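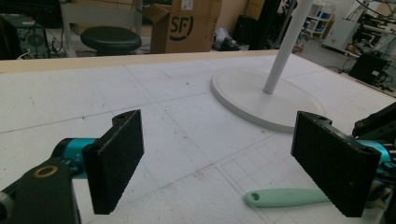

According to Gearóid Ó Gríofa, a recording rule that needs more than one sentence will be broken before lunch. He left that under my August post on session checklists, and he went on to argue that most of my list could be replaced by "reset the table, check the pads, start the recorder." I have been turning the comment over since then. He is partly right, and the list has been rewritten. Version 4 follows, with notes.

Scope first. These rules cover tabletop work with hand-held two-finger grippers, operated by people, where the recordings are later used to train an arm. They do not cover the arm itself. Powered motion at the Fendham site falls under a separate document with its own sign-off, and I have no interest in merging the two. Every attempt at a combined document has produced something that neither group reads.

## Before the session

**1. Inspect both pads.** Look at the gripping face of each finger, in good light, with the fingers open. Reject a pad if the texture is worn smooth in any patch wider than a pencil, if an edge has lifted, or if there is residue that does not come off with a dry cloth. Replace pads in pairs. One new pad opposite one old pad gives uneven friction, and a thin handle will rotate toward the worn side as the fingers close. The operator corrects for this without noticing, and the correction ends up in the data.

**2. Check the mounting screws by hand.** No power driver. We stripped two inserts at Fendham last winter and lost a day each time.

**3. Close fully, open fully, note the reading.** If the closed value has drifted from the one written in the log, stop and recalibrate. Do not write down the new number and carry on.

**4. Record the surface.** Lined or gridded paper is fine and so is a bare top, but the log must say which. Do not swap surfaces inside a batch. Marks and smudges on the sheet are acceptable. Replace the sheet between batches only.

Rule 4 gets the most objections. The usual argument is that a clean sheet looks more professional. It may, but a change of surface halfway through a batch is a change of condition, and whoever sorts the recordings later will have to find it. Clolance lost 47 episodes this way. The episodes were usable, but they had been filed under the wrong surface, and it took longer to sort them out than it would have taken to record them again.

## During the session

**5. One task statement, read aloud, before the first episode.** It names the object, the starting area and the end condition. "Pick up the handle and put it on the base" is a task statement. "Tidy up" is not.

**6. Approach with the fingers open wider than you need.** Operators with some practice start to pre-close on the way down because it saves time. The resulting motion is hard for a policy to copy, as it depends on judgment the camera cannot see. Open wide, arrive, close.

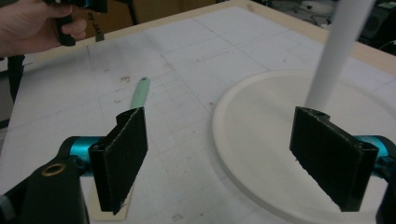
*Fingers open over the table, mint-green handle between them. Rule 6.*

**7. Do not rescue a failed grasp silently.** If the object slips, either recover within the same episode and tag it as a recovery, or end the episode and tag it as a failure. Both are useful. An untagged recovery is a mislabeled success.

**8. Long or tall objects get clearance on both sides.** A pole or rod on a base should stand where neither finger housing will touch it during the planned path. Walk the path once with the recorder off. This is slow and people skip it. The rule stays.

**9. Two operators at one table agree on who moves first.** Say it out loud. The second operator keeps still until the first has released. We had no written rule for this until Flanagan asked how we handled it and I found three different answers in our own notes.

**10. Stop after 80 episodes and rest for as long as it takes to re-inspect the pads.** The figure comes from our own logs. Past that point the failure tags go up and the tagging itself gets sloppy, and I can't separate the two effects. If your operators are fresher than ours, pick another number, but write one down.

## After the session

**11. Count the episodes against the log the same day.** A mismatch of one is still a mismatch. The longest batch we have on file is 218 episodes, recorded in three sittings, and it balanced because the count was made at the end of each sitting.

**12. Store the pads off the tool if the next session is more than a week away.** I am less sure of this one. Nustis leaves theirs mounted year round and reports no trouble. Ours took a set when left closed against each other, and I never worked out whether the pad material or the storage cupboard was to blame. The cupboard shares a wall with the boiler.

## On the one-sentence version

Back to Ó Gríofa's point. I tried his short version on two operators for a week. Pads were checked every time. The table was reset every time, to slightly different positions, as "reset" meant different things to the two of them. The recorder was started every time. Surface, task statement and tags were all missing from the first day's log.

So the short version works as a reminder for people who already know the long one. I have printed it and fixed it to the wall above the bench, and the long one stays in the binder. New operators read the binder and sign it. Everyone else gets the wall.

What I did take from him is the bold lead on each rule. In version 3 the instruction was often in the third or fourth line, behind the explanation. If you only read the bold text you should now be able to run a session that I would accept.

Open items for version 5:

- lighting, which has no rule at all at present
- a limit on how long a calibration stays valid – I use one day, with no evidence
- whether rule 8 needs a minimum distance in writing
- left-handed operators and rule 9

Comments are open. If you disagree with a rule, please give the number, and say what you do in its place and on how many episodes. I can't do much with "we never needed that."

2021-12-07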